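Cumport Centre for Adult Learning
Home / Courses / Art and Craft / Gallery

The Painting Table: Gallery

This page forms part of the Centre's record of practical work in the Abbasi Room. It concerns the materials laid out for the acrylic painting course, the way in which they are used, and the arrangements for those who wish to enrol. Gallery pages for pottery, bookbinding and textile printing may be reached from the Art and Craft menu.

About the course

Introduction to Acrylic Painting is open to adults of any level of experience. It is taught by Xiomara Dvorak, who joined the Centre from the Meler School of Design and has been responsible for all painting courses since then. The course begins in October and is repeated in the spring term, subject to enrolment. Sessions start at 6.30 pm and last two hours, including the time required for clearing away.

The first sessions are given over to colour mixing. Students work from a limited range of bright colours and are asked to produce a chart of secondary colours and tints before any subject is attempted. The chart is kept in the student's folder and is referred to throughout the term. Those who have painted before sometimes ask to be excused this exercise. The Centre's practice is that all students complete it.

Later sessions move on to still life, flat pattern and simple landscape. Students may choose their own subject for the final piece, which should be no larger than the boards supplied. Work in progress may be left on the drying racks between sessions, provided that it is labelled on the back with the student's name and course code. Unlabelled work is kept until the end of term and then disposed of.

Paint

Acrylic paint is supplied in bottles of differing sizes. The larger bottles are shared by the whole table and should be returned to it after use. The smaller bottles may be taken to an individual place. Students are asked to pour a small quantity at a time, as acrylic dries quickly on the palette and cannot be put back into the bottle. A coin-sized amount is sufficient for most exercises.

Yellow is used up faster than any other colour in the early weeks, owing to the quantity of orange and green mixed for the charts. Students who find that a bottle is running low should inform the tutor and should not top it up from another container. Caps must be closed firmly before a bottle is put down. A bottle left open for the length of a session forms a skin at the neck, and the nozzle then has to be cleared with a pin.

The paints in use are water-based. They may be removed from skin with soap and warm water, but will mark clothing permanently once dry. Aprons are available on the hooks inside the door, and students are advised to wear old clothes in any case.

Brushes

Brushes are laid out on the table before each session and may be used by any student. Long-handled brushes are provided for the majority of the course. The tutor asks that they be held well back from the bristles, particularly for the pattern exercises, where a looser stroke is wanted. Students accustomed to holding a brush like a pencil generally find this awkward for the first session or so.

A brush should never be left standing on its bristles in water. Between colours it should be rinsed, wiped on a cloth and laid flat. At the end of the session it should be washed in cool water with a little soap, reshaped with the fingers and placed on the rack beside the sink. Hot water loosens the glue that holds the bristles in place. Brushes that have hardened should be put in the tray marked Repairs. They should not be returned to the table.

Students may bring their own brushes if they prefer. The Centre cannot accept responsibility for personal brushes left in the room.

The Abbasi Room

The room was refitted for art teaching two years ago, when carpet was replaced with washable flooring and a second sink was installed. Wooden worktops were retained at the request of the teaching staff. They are wiped down after every session and oiled during the summer closure. Traces of paint may remain on them from time to time, and visitors should check a surface before placing coats or bags upon it.

Cutting is not permitted on the worktops without a mat. Mats are stored in the plan chest, second drawer. Food and drink may be taken in the foyer only, and cups used for painting must not be taken into the kitchen.

The room is on the ground floor with step-free access from the car park. Adjustable seating can be provided if the office is informed before the start of the course.

Work by students

At the close of the last course, 36 finished paintings were hung in the ground-floor corridor, where they remained until the end of term. The private view was well attended, and the 200 printed lists prepared for the exhibition were all taken. Several pieces were afterwards lent to the Susix Gallery for its display of work from local classes. The Centre is grateful to the gallery for its care in hanging and returning them.

Students whose work was shown and who have not yet collected it are asked to do so from the office. A signature is required on collection.

Enrolment and materials fee

Places may be booked in person at the office or by returning the form at the back of the prospectus. The materials fee covers paint, boards and the use of brushes and aprons. It is payable with the course fee and cannot be refunded once the course has begun. Concessions are listed in the prospectus.

Students need bring only an old cloth, a pencil and a folder large enough to hold the colour chart.

Use of photographs

Photographs on the gallery pages may be downloaded for personal use. Permission should be sought from the office before any photograph is reproduced in print. Requests should state the title of the page and the purpose for which the photograph is required. 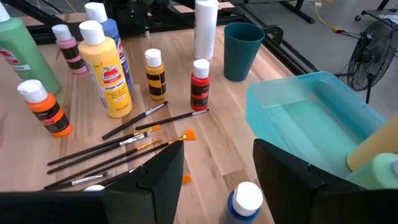 Acrylic paints and long-handled brushes on the painting table, with "Bright Yellow" among the larger bottles. Abbasi Room.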